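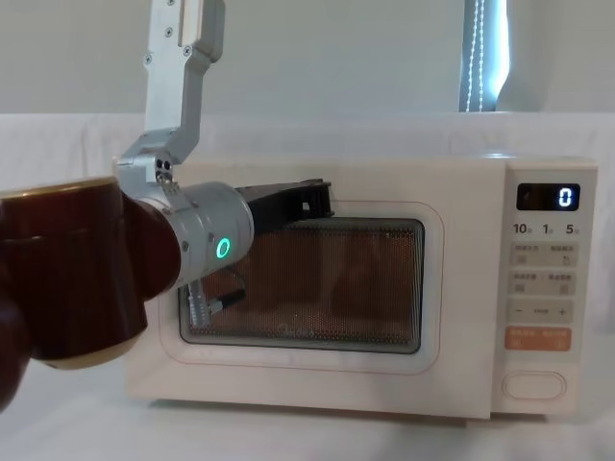 Dark brown mug and the cream countertop microwave

Mug body hot, coffee lukewarm: absorption or glaze?
Forum: Clay Bodies and Firing

dirceu_lopes
Posted September 26, 2026

I have a batch of mugs in Tedwood brown stoneware, fired to cone 5 on a Telix controller, glazed inside and out with a bare foot ring. After 2 minutes in the microwave the handle is too hot to hold and the water is barely warm. White mugs from the same kiln load, same glaze, come out normal.

My reading is that the brown body is underfired and holding water. A studio mate says it's the iron in the clay. I'd like to settle it before the next batch, which is already thrown and drying.

jmacedo
Water first. Iron oxide in a fired red or brown body does couple a little, but in most commercial clays the effect is small next to absorbed water. A bare foot ring on a porous body takes in water every time it goes through the dishwasher. Have you run an absorption test, or are you going by the number on the bag?

dirceu_lopes
By the bag. It lists cone 5 as mature.

jmacedo
The bag number is from the supplier's test bars in the supplier's kiln. Make your own bars, unglazed, fired where the mugs go. Weigh them straight out of the kiln, boil for 5 hours, leave them in the water overnight, pat dry, weigh again. Gain divided by dry weight. For functional ware I want it under 2 percent, and I'm happier at half that.

Peltov
Disagree that iron is minor. I had a black body, heavily stained with iron and manganese, tested well under 1 percent, and the mugs still got hot enough to raise a blister. No crazing, no pinholes. There wasn't enough water in there to do that. People on this board say "absorption" to every microwave question.

jmacedo
Were they tested as bars or as mugs? Bars are thin and fire evenly. The thick part of a handle joint in the middle of a packed shelf may not have seen the same heat work.

Peltov
I broke a mug and boiled the shards. Same result within the error of my scale.

jmacedo
Then I accept it for that body. A black stained body isn't a plain brown one, though. I wouldn't carry the result over without a test.

M. Camargo
Both of you are arguing about the clay with no control on the oven. Dirceu, what is it rated, where in the cavity does the mug sit, and how much water is in it? A half-filled mug on the hot side of the cavity will tell you nothing.
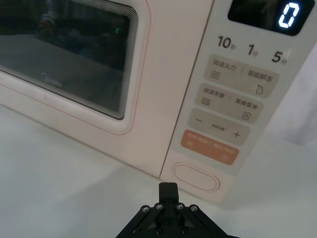
Output power is the number you need here, and it is often lower than the input power printed next to it on the rating label. My test oven is rated 800 watts output. I use the same measured amount of water every time, at room temperature, with the mug in the center of the turntable and the handle pointing at the door. The tinted window is too dark to check position through once the door is closed, so I put the mug where the Midea logo is on the glass and go by that. It's low on the door, near the middle, and it gets me close enough to repeat. Then I read the handle and the water with the same thermometer. Do this with the mug oven-dried, then again after an overnight soak. If the handle only overheats after the soak, it's water. If it overheats both times, Peltov has a case.

dirceu_lopes
That I can do. How dry is dry?

M. Camargo
Kitchen oven, just above boiling, until two weighings an hour apart agree. For a wall of ordinary thickness I leave it overnight and don't bother with the intermediate weighings. Let it cool completely before you test.

S. Bittencourt
One thing missing from this. If the glaze is crazed, the inside lets water in too, and no foot ring treatment will fix it. Ink the inside, wipe it off, look at it under a lamp. The Guimarães clears craze on brown bodies more than they do on white, at least in my kiln.

dirceu_lopes
It is a Guimarães clear. I'll ink it.

dirceu_lopes
Results. I did 12 mugs, half brown and half white. No crazing visible with ink on any of them. Dry, the brown handles were slightly warmer than the white ones, not uncomfortable. Soaked, the brown handles were too hot to hold and the white ones hardly changed. Bars of the brown body came out at 4.1 percent.

jmacedo
Underfired, then. Put witness cones on every shelf and see what the Telix is really giving you before changing the program. A tired thermocouple will do it.

Peltov
Slightly warmer dry is the iron.

jmacedo
Slightly, yes.

M. Camargo
Don't sell the first batch as microwave safe in the meantime. A soaked body can crack when the water inside turns to steam. Refiring may tighten it up, but check one mug for bloating before you commit the rest.

dirceu_lopes
Cones are on order. Refiring one mug on its own shelf with the next load.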